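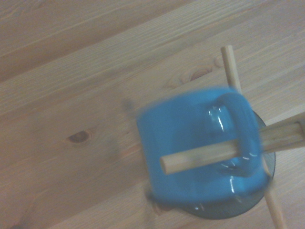
A mug tree is a small household stand for hanging mugs by their handles, usually kept on a kitchen table or worktop. It consists of an upright pole with pegs branching from it, set into a base broad enough to keep the whole thing steady - and a full tree, as anyone fond of large mugs will know, can be surprisingly heavy. 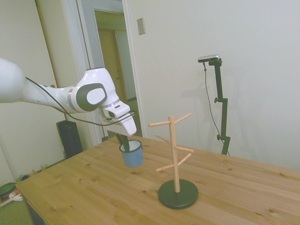

The pegs generally slope upwards, so that a handle slides towards the pole, and they are staggered in height to give neighbouring mugs a little room. Six is a very common number. The Skuven pattern, once turned at Mititz, stood 35 cm tall and was sold with a round base.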